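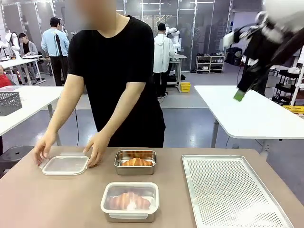
Pichit Paisan 在上一轮试用的反馈表里写道,夹爪抓取酥皮类面包已经够稳,他更关心的是换一种托盘以后要重新标定多久,以及标定期间产线上的人该做什么。这条意见被列为第二轮试用的首要考察项,相关要求写入下文第二节。

Silard 双臂夹取套件第二轮试用:招募试用单位及现场操作员

发布:Misholm 应用测试组
2021年2月
阅读时间:7 分钟

Silard 是一套面向小批量食品分装的桌面级双臂夹取套件,由两条机械臂、两只二指夹爪、安装在夹爪旁的小型相机、型材底座和控制软件组成。第一轮试用于一月结束,共完成 648 次有效装盒记录,对象以可颂为主。第二轮的目标是确认套件在不同托盘、不同容器规格下的表现,并形成可交付的操作手册。现公开招募试用单位和驻场操作员,两类申请分别受理,可同时提交。

一、套件现状

软件版本已冻结,试用期内只做缺陷修复,不增加功能。夹爪指面使用可更换的绿色软垫,有带泡棉块和不带泡棉块两种配置,申请单位可以指定其中一种,也可以两种轮换使用。夹持力由软件分档设定,不提供连续调节界面。第一轮中多数酥皮破损出现在放置阶段,原因是松爪高度偏大,冻结版本已将默认高度下调,具体数值见随机文件。

当前版本负责把产品从托盘移到敞口容器内,合盖仍由人工完成。自动合盖不在本轮范围之内,申请表中请勿将其列为考核指标。

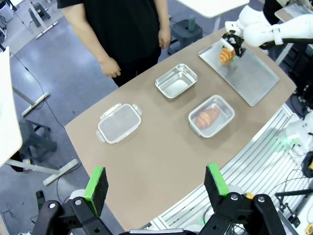
双臂可以同时工作,也可以设为一臂作业、一臂停在观察位。后一种模式节拍较慢,但腕部相机视野稳定,适合用来采集新容器的参考数据。第一轮试用单位大多在首周采用该模式,之后切换到双臂并行。切换时无须拆装硬件,只需在控制软件里重新载入工位文件,并以低速空跑一遍。

底座需与工作台分开固定。若台面与底座刚性连接,机械臂加减速时的振动会传到托盘上,较轻的产品可能移位。工作台高度应可调或可垫高,台面颜色以浅色哑光为宜,强反光台面会降低容器边缘的识别率。不锈钢容器本身的反光由软件补偿,但顶部光源若正对台面,仍需加装漫射罩。

二、试用单位须满足的条件

1. 有固定的烘焙或轻食分装业务,能够连续提供外形相近的产品。每个试用阶段的计划装盒量不少于 300 次,全部试用期合计不少于 1,000 次。

2. 能提供独立工位,工位周围留有人员通道,地面线缆可以规整固定。供电须配独立断路器,急停按钮应位于操作员伸手可及处。

3. 至少准备两种容器和两种托盘。更换托盘后的标定全过程须计时,计时从取下旧托盘开始,到首次成功装盒为止,中间的等待也计入。标定期间操作员的动作按附表逐项登记。

4. 容器应为矩形,圆角可以接受。带盖容器在装盒前须开盖,盖子放在机械臂动作范围以外,或者放在工位文件已登记的位置。未登记的盖子会被识别为障碍物,套件将暂停并等待确认。

5. 同意在试用期内保存腕部相机和固定相机的记录。拍到人员的画面由 Misholm 统一做面部模糊处理后归档。

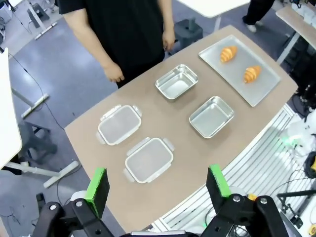
三、现场操作员岗位

招募单位:Misholm
派驻地点:Vatel 分装中心、Chaimongkol 试验工位,视分配结果而定
用工形式:项目制合同,期限与第二轮试用一致
汇报对象:Sakda Nakpan

工作内容包括:每班开机检查,摆放托盘与容器,监看装盒过程,人工合盖,记录异常,按表更换夹爪软垫。操作员不需要编写程序,但要能读懂日志里的错误代码,并据此判断应复位、重新标定还是停机报修。

任职要求:
有食品加工或精密装配现场经验,持有效健康证明;
能按书面步骤独立完成标定,记录字迹清楚,时间精确到秒;
能长时间站立作业,双手动作协调;
了解协作机械臂的基本安全规则,没有相关经验者须通过岗前考核;
有托盘、料盒类工装使用经验者优先。

岗前培训在 Chaimongkol 进行,内容为安全规程、工位文件载入、标定、软垫更换和日志填写。培训期间按正式标准计薪。考核分笔试和实操,实操不合格者可以补考一次。

四、合盖与抽检
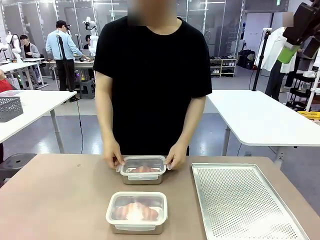 合盖质量直接影响破损统计,第一轮中有一部分酥皮压损最初被误记为夹取缺陷,复查记录后才归到合盖环节。本轮要求操作员用双手扶住盒盖两侧,先对正再扣锁扣,不得单手下压盖面中部。不锈钢盒配半透明盖时,隔着盖子只能看到可颂的大致形状,酥皮有没有裂口无法判断,因此抽检一律开盖进行,不接受隔盖目检的结果。开盖后如发现破损,须调取该次装盒的腕部相机记录,标明破损出现在夹取、移动、放置还是合盖阶段。无法判定的单列一栏,不计入夹爪缺陷,也不从总数中剔除。

每满 300 次装盒更换一次指面软垫,换下的软垫编号装袋,随周报寄回。软垫表面若有油脂积聚,可用随箱擦布清洁,不得使用含氯清洁剂。清洁次数同样需要登记。

五、费用与设备归属

套件在试用期内归 Misholm 所有,试用单位不支付租金。运输、安装和首次标定由 Misholm 承担,产品原料、容器、托盘和用电由试用单位承担。正常使用造成的损坏由 Misholm 维修,擅自拆解夹爪连杆或改动底座结构造成的损坏除外。试用结束后可按协议价购买同一台设备,也可退回。购买意向不影响入选。

试用数据由双方共同使用。对外公布节拍、破损率等数据前,须取得对方书面同意。

六、申请方式

试用单位提交申请表、工位平面图、产品与容器尺寸表。平面图须标出电源、急停和通道位置,手绘可以,但要注明比例。操作员申请人提交简历和健康证明复印件,并在封面注明可接受的派驻地点。

材料收齐后先做书面审查,通过者安排现场或视频复核。工位条件不足但可以整改的,会收到一份整改清单,完成后无须重新提交全部材料,只补交变更部分。技术问题请寄 Sakda Nakpan,标题注明“第二轮试用”。合同问题请寄 Misholm 应用测试组办公室。

相关内容
Silard 夹爪软垫更换步骤(修订版)
第一轮试用单位反馈汇总
Vatel 分装中心工位改造记录
托盘开孔样式对边缘识别的影响
操作员岗前考核大纲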